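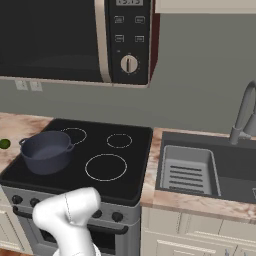 Simulated kitchen, range task, with the arm in front of the control panel.

Svitlana Shevchuk has spent most of the year comparing controllers for one arm in one kitchen. The kitchen exists only in software. Her group at Skillham builds the test layouts, and the controllers come from two outside suppliers, Simarmont and Ekanayake. We spoke on June 8, 2023, mostly about knobs.

"A knob is a bad target," Shevchuk said. "It is small, it is round, and its neighbors look the same. If the wrist comes in a few degrees off, the fingers close on the skirt of the knob and slide."

The comparison began in February with position control only. Each controller received the same start pose and the same goal, and ran 200 trials per layout. The Simarmont controller reached the panel sooner. The Ekanayake controller was slower but held its approach angle better near contact, and Shevchuk considers that the more useful property. "I can speed up a careful controller. Going the other way has cost us weeks."

The range was chosen for its clutter. A pot with two loop handles stands on the left side of the cooktop, and the arm itself can hide part of the control panel from the camera.

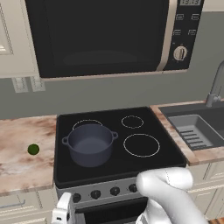 "Occlusion is where the two really separate," she said. "Simarmont re-plans when it loses the knob. Ekanayake keeps the last estimate and continues. With a fixed range, the second policy is fine. Move the range 3 millimeters in mid-run and it misses."

Camera placement was tested separately. A view from above the shoulder kept more of the cooktop visible — a wrist view was better for the last stretch of the reach. Shevchuk's team logged 2204 runs across both views and discarded roughly a tenth for physics faults, mainly fingers passing through the panel. Discarded runs were repeated with a smaller time step.

She is cautious about the contact numbers. Friction on the knobs is a single constant, and the detents are modeled as a simple torque curve. "I trust the ranking on approach. I don't trust the ranking on turning yet."

The gripper shell was left unchanged for all runs. A narrower fingertip, drawn up at Prollstead, is next on the list, and will be run with both controllers before any hardware is ordered. Asked which controller she would pick today, Shevchuk said she would take Ekanayake for the approach and write her own recovery step for a lost target.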